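About Cludotham

Cludotham is a software company. We write the programs that let a robot arm understand what is in front of it, decide on a movement, and carry it out safely. We do not build arms or motors. Our customers already have the machines, and they come to us when the machines must do something that was not planned when they were bought.

The company was started by Nuria Mersha and Meron Negussie, who had worked together before on motion planning for warehouse equipment. Nuria leads the perception group. Meron is responsible for control and for the planner, and he still reviews most changes to that code himself. Our first office was one room in Plotmont, and we moved to the present place in September with all our cables.

Our main product is called Wubshet. It takes demonstrations made by people with hand-held grippers, finds the position of each gripper from its printed markers, and turns the result into paths that an arm can follow. Much of our daily work is in this step, and we prefer to do it in ordinary rooms with ordinary furniture.
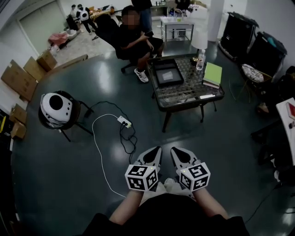
A path which is good for a human wrist is often impossible for a robot joint. For this reason the planner checks every demonstration against the limits of the target arm and reports the exact moment where it fails. The present test set has 1,356 demonstrations, and 131 of them are kept because an older version of Wubshet handled them badly. Every new release must pass all of these before a customer receives it.

Bandard is our smaller tool. It plays back a recording next to the planned path, so an engineer can compare the two slowly and write comments. We made it for ourselves, but customers asked for it and now it comes with each license.

We are happy to hear from engineers who like careful work and can explain it to others. Please write to Nuria about perception and to Meron about control.

Related
Wubshet: release notes
Bandard: getting started
How we calibrate two grippers together
Open positions

Contact | Privacy | © Cludotham. All rights reserved. | Back to top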